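무르넨 정원 이야기 모임 소개

안녕하세요, 무르넨(Murnen) 정원 이야기 모임 홈페이지를 맡고 있는 데니스 버킷(Denise Birkett)이에요. '저희는 이런 단체입니다' 하는 딱딱한 글은 도저히 못 쓰겠어서 그냥 수다 떨듯이 적어 볼게요!

저희는 오래된 정원과 그 정원을 가꾼 사람들의 이야기를 모으는 작은 회사예요. 이름은 모임이지만 어엿한 사업자랍니다(처음엔 정말 동네 모임이었는데 간판 바꾸기가 아까워서 그대로 쓰고 있어요). 저랑 캘럼 비커스태프(Callum Bickerstaff), 둘이서 씨앗 목록이며 옛 정원 도면, 할머니들이 쓰시던 재배 일기 같은 걸 하나씩 정리하기 시작한 게 여기까지 왔네요.

지금 자료실에는 식물 기록 카드가 1,538장 있고, 스캔한 사진과 도면이 2,502점 있어요. 카드는 전부 손으로 옮겨 적었는데, 캘럼 글씨가 워낙 악필이라 'ㄹ'인지 'ㅌ'인지 저한테 물어보시는 분이 많아요. 저도 모를 때가 있고요. 품종 이름이 영 이상하다 싶으면 메일 주세요, 원본을 다시 꺼내 볼게요.

제일 공들이는 일은 파르스카(Parska) 정원 복원이에요. 담장을 따라 장미가 있던 자리인데, 옛 도면하고 실제 땅이 안 맞아서 첫해는 거의 줄자만 들고 다녔어요. 삽질은 그다음 해에야 시작했고요. 지금은 담장 쪽 화단 세 곳에 작약이랑 붓꽃, 오래된 덩굴장미가 자리를 잡았어요. 연못가는 아직 손도 못 댔어요. 거기는 갈대 뿌리가 어찌나 깊은지, 캘럼이 말만 꺼내도 한숨부터 쉬어요.
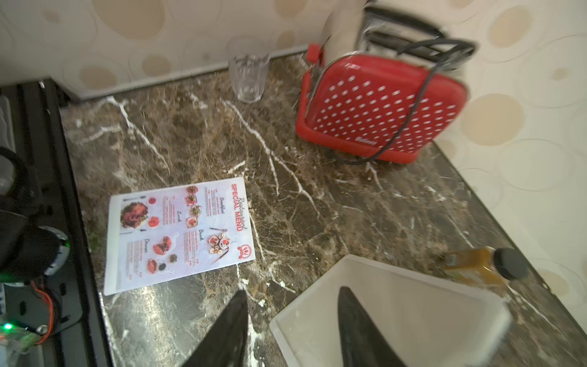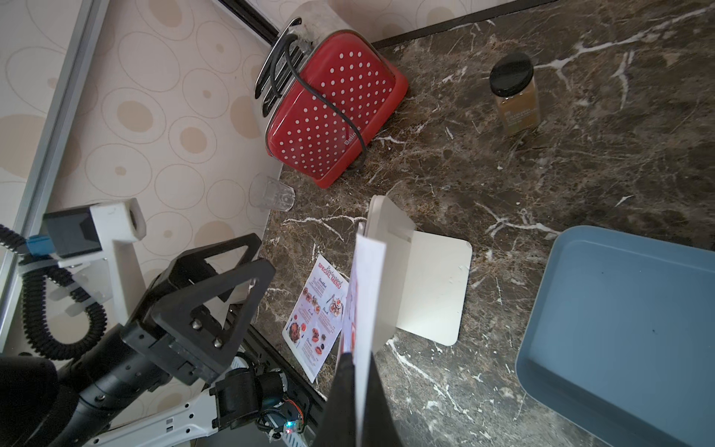 대리석 상판 위의 빨간 물방울무늬 토스터

강연회는 한 달에 한 번, 일요일 오후 두 시에 가사이드(Garside) 회관에서 열어요. 정원사분도 오시고 식물 그림 그리는 분도 오시고, 지난번에는 옛날 온실 난방 이야기만 한 시간 반을 들었는데 너무 재미있어서 질문 시간이 끝날 줄을 몰랐어요! 회원은 무료이고, 비회원은 문 앞 상자에 내고 싶은 만큼 내시면 됩니다. 끝나고 나면 차랑 간식도 있으니 바로 가지 마시고 좀 앉았다 가세요.

12월에는 강연 대신 씨앗 나눔을 해요. 봉투에 품종 이름하고 받은 해만 적어 오시면 돼요. 이름을 모르는 씨앗도 괜찮아요. '우리 집 뒷마당 보라색 꽃' 이렇게 적어 오신 분도 계셨는데, 심어 보니 매발톱이더라고요.

회원은 지금 약 141명이에요. '약'이라고 쓴 건 이사 가시고도 소식지는 계속 받아 보시는 분들을 넣어야 할지 빼야 할지 아직 못 정해서 그래요. 가입에 자격 같은 건 없어요. 마당 없으셔도 되고, 화분 하나 못 살려 보신 분도 대환영이에요(저도 로즈메리는 번번이 죽여요).

소식지는 코뮴우드(Comumwood)라는 이름으로 계절마다 내고 있어요. 편집은 제가 하고, 식물 세밀화는 캘럼이 그려요. 글씨는 그 모양인데 그림은 또 기가 막히게 그리거든요. 지난 호가 필요하시면 강연회 날 입구 쪽 책상에서 가져가시거나, 우편으로 보내 달라고 메일 주시면 돼요.

옛날 정원 사진이나 일기, 도면을 갖고 계신 분은 꼭 연락 주세요. 원본은 스캔만 하고 돌려드려요. 얼룩지고 귀퉁이가 찢어진 것도 좋아요. 답장은 보통 제가 저녁에 몰아서 쓰니까 하루 이틀만 기다려 주세요!

데니스 드림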